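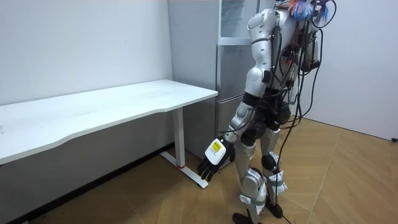 I have been promising a post about parquet for ages, and I'm so happy to finally sit down and write it! When we took the apartment on Pridham Street I wanted to cover every inch of the floor with rugs, and now I can't believe I ever thought that. I love a light wooden parquet under white furniture. A white desk on a dark floor can look like something from a dentist's office, but on pale boards it looks soft and easy, and even a gray refrigerator in the corner seems to belong with the rest. If you've got a room that has to be a kitchen and an office at once (hello, small apartment people), I'd start with the floor and let everything else follow.

Ours is 640 square feet in total, so one room does most of the work. I write at the desk, I pay bills at the desk, and at least once a day I eat a sandwich at the desk. Having the fridge so close is a dream — cold seltzer without losing my train of thought — although my snack habits have gotten a lot worse since September.

The floor itself needed some love. I spent a whole weekend on my knees with a soft cloth and a tin of Gomach floor soap, and I enjoyed it way more than I expected. You start with one little patch by the wall, you see the grain come up, and then you can't stop! A few things I picked up along the way:

Wring the cloth out until it's barely damp. Go with the grain of each block, even though it changes direction and makes you a bit dizzy. Put felt pads on the desk legs before you move anything (I did it after, and there's a scratch I now hide with the wastebasket). My pads were 10 for a couple of dollars at the hardware store on Munro Avenue, and I went back for a second pack the same week.

I haven't decided about wax yet. My neighbor swears by it, my sister says it turns everything yellow, and I've read so many forum threads that I've talked myself in and out of it twice. If you've waxed a light floor and still like it a year later, please tell me what you used!

Next up is the hallway, where the boards are in much rougher shape. I've already bought the soap.

Recent posts
Painting the Clondgate bookcase (finally)
Three shelves, one very small pantry
What I keep in my desk drawers
A weekend of washing windows

Contact | © 2019 | Back to top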